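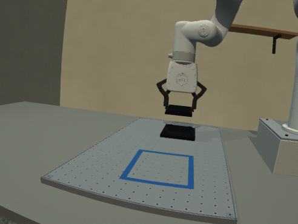
Do otters really empty a carp pond over a single winter? They can take a good share of the fish in a small one, says the pond manager at Malabanan, but she has never seen a pond emptied.

She's been at it long enough to say so. Grew up two ponds over, left, came back. We talked in the pump house with the door open, Friday, she had to be out again by noon for a delivery of fry.

"The first year I lost fish I was sure it was herons," she said. "Then I found the spraint on the outlet wall. Fish scales in it, and that smell -- kind of sweet, like hay. You don't mistake it twice."

Otters had been gone from the Dukano for most of her childhood. They came back upstream by themselves, no release, no crates. Her father never saw one on the property. She now sees tracks every week that there's mud to see them in.

What does she think of that? Long pause. "I like them. I'd like them better on the river."

The farm has 15 ponds, most of them shallow, and the wintering ponds are the trouble. Carp get packed into the deepest water from November on and they hardly move. An otter doesn't have to work for it. The big table fish are often bitten at the throat and left on the ice, half eaten, and those are the ones that make people angry. But she said the dead ones on the bank worry her less than the fish that were chased and lived. They come up out of the bottom, burn through their fat, and go down with fungus in March.

"So you count the carcasses and you get one number. And the real loss is in spring and there's no carcass with teeth marks. Try putting that on a form."

The form is a sore point. Compensation in the Brirnard district goes through a scheme called Trornar, which pays for proven damage to stock and, since the last change, part of the cost of fencing. She's applied for both. The damage claim needs an inspection within two days of finding the fish, with the carcass still in place. Foxes and crows don't wait two days. She has started putting a bucket over each one with a rock on top, and the inspector accepted that, once, then the next inspector didnt.
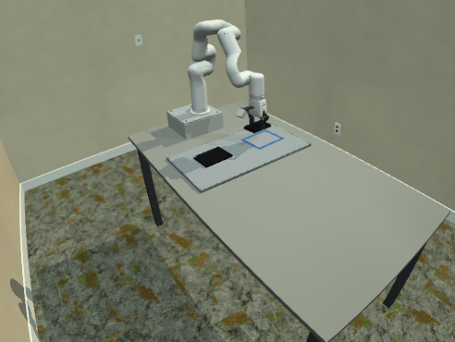 Fencing went better. She put electric wire around the three wintering ponds, four strands, the lowest one a hand's width off the ground. It keeps otters out if the grass is kept down and the battery is good, and if whoever opens the gate shuts it. Snow is the weak spot. A drift buries the bottom strands and the animal walks over the top.

"We had 200 yards of it down after one storm. One night. They knew before I did."

She won't fence the summer ponds. Too much edge, and the deer go through it. Also she doesn't want it -- the reed beds at the back hold bitterns some years, and water rail, and she said a pond farm shut up like a prison yard isn't much use to anything. The district pays her a little for the reeds too. A seperate form.

I asked about shooting, which two of the neighboring farms have been pushing for. She was careful with this one. She understands it. A small place with one wintering pond can lose its year. But take out a male and another one moves in, she said, maybe a younger one that kills more than it eats. She'd heard that from a biologist and then thought she saw the same thing on her own ponds when a big dog otter got hit on the road by the bridge.

What would help? Faster inspections. Money for the fence paid up front, because right now you buy the wire in fall and get your share back the following summer. And something for the spring losses, a flat rate per acre, no carcass needed. She put the same three points in a letter to the district. It had 30 signatures on it from up and down the valley, including a couple of anglers, and anglers and pond people don't sign much together.

Any reply yet? "They thanked us for our interest."

She does one other thing she thinks works, leaving a side pond by the river stocked with cheap small fish, roach mostly, unfenced. The otters come off the Dukano and hit that one first. Costs her 15 buckets of roach a winter. The neighbors say she's feeding them. "Well, I am. I was feeding them before, with carp."

The fry truck pulled in early, so we stopped there. She took the dip net off the hook and went down to the tanks.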